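Section 4: Setting Up Your Story Circle

Read this section before your first meeting. It covers setting up a Ruvodia circle for adults who want to write and talk about growing up with few friends or little family around. A circle works best with four to seven members.

4.1 Before the first meeting

1. Choose a host. The host keeps time and reads the prompts aloud. The host also writes.

2. Pick a meeting time and keep it for the whole cycle. A cycle is 12 meetings.

3. Give each member a notebook and a copy of the prompt cards. Card 1 is "A room I spent a lot of time in." Do not start with the cards on parents or siblings.

4. Ask each member to name one person they can call after a meeting if they need to. The host does not collect these names.

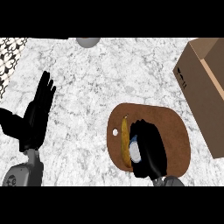

4.2 Running the meeting

1. Open with the ground rules on the inside cover. Read all of them, even if everyone has heard them.

2. Read the prompt twice. Set the timer and write in silence. Members who finish early should stay seated.

3. Go around the table. Each member may read, summarize, or pass. A pass needs no explanation.

4. After each reading, listeners may say what stayed with them. Hold advice until the break, and give it only if the reader asks.

5. Close with one line from each member. Put the cards away before people start to leave.

Note: Pieces should run to 300 words or less. Longer pieces can be saved for the reading night at the end of the cycle.

Caution: A story circle does not replace counseling. If a member seems to be in distress, stop the timer, take a break, and speak with that person in private.

4.3 Missed meetings

A member who misses a meeting may write on that card at home. If two or more members will be absent, move the meeting to the next week and keep the same card. For changes to the card order, see the list on page 41.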